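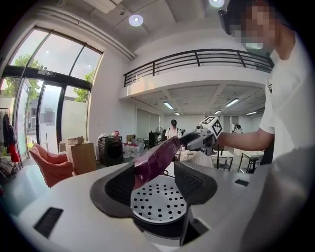 Purple Comes Back to the Counter

19 August 2026

For a long time, small appliances came in black, white or steel. Now plum and maroon are turning up on store shelves, and buyers in Skundville say they're choosing the color first and reading the settings later.

Peltunness, a housewares shop there, began stocking colored air fryers in February. It sold 216 of them by summer, and the darker shades went fastest.
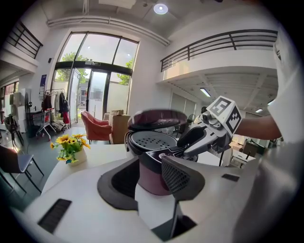 Gloss has its costs. Fingerprints show, and so do the fine scratches left by a rough sponge. A soft cloth and a drop of dish soap will do for the outside. The perforated tray needs more work — grease settles in the holes, and a bottle brush gets it out. Let the tray soak for 8 minutes first.

Matching is harder than it sounds. Two purples from different makers rarely agree, and store lighting hides the difference. Most people are happier with a plain white table and one or two strong colors on it. Yellow flowers sit well next to plum.
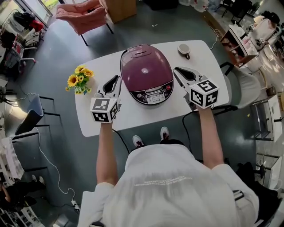

A plum-purple rice cooker on a white table, with sunflowers to one side.

Before buying, measure the height with the lid up — a domed lid may not clear a low cabinet.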